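Chapter 7
Small Samples and Large Claims

Most of the surveys you will meet in working life are not very good. That is a hard thing to say at the start of a chapter on surveys, but it will save you time later. A report that says "most customers prefer the new design" has usually left out how many customers were asked, who picked them and what the question was. This chapter is about asking for those three things before you believe the fourth.

Take the town of Eltitz. A shopping survey there was printed with a bold figure on the cover: 85 per cent of residents wanted longer opening hours. The sample was given in small type on the last page. The firm, Partanen, had sent out 300 forms and got 48 back. Nothing was said about the 252 households that did not reply. Perhaps they felt just the same as the others. Perhaps they liked the hours as they were and saw no reason to fill in a form. The report cannot tell us, and its writers did not seem to mind.

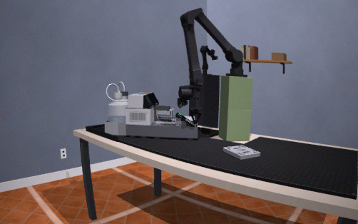
Figure 7.1 A computer-rendered robot arm on a pale green pedestal.

A second survey, run in the nearby district of Brendemeck, did better on paper. It also began with 300 names, and 204 people answered. A reply rate of 68 per cent looks healthy. Now read the question they were given: "Would you welcome the improvements planned for Vovora Market?" Very few people are against improvements. Had the form said "changes", or named the loss of parking that came with them, the answers might have been quite different. A high reply rate does not mend a loaded question.

Some textbooks treat these as beginners' mistakes. I am doubtful. Both surveys were paid for by people who hoped for a certain answer, and both gave it to them. You should read a survey with its buyer in mind, including the ones that agree with you.

Section 7.1 looks at who gets asked. Section 7.2 deals with those who do not reply, and with the weak excuses made for leaving them out. Wording is left until 7.3. You will need the percentages from Chapter 4, and a calculator.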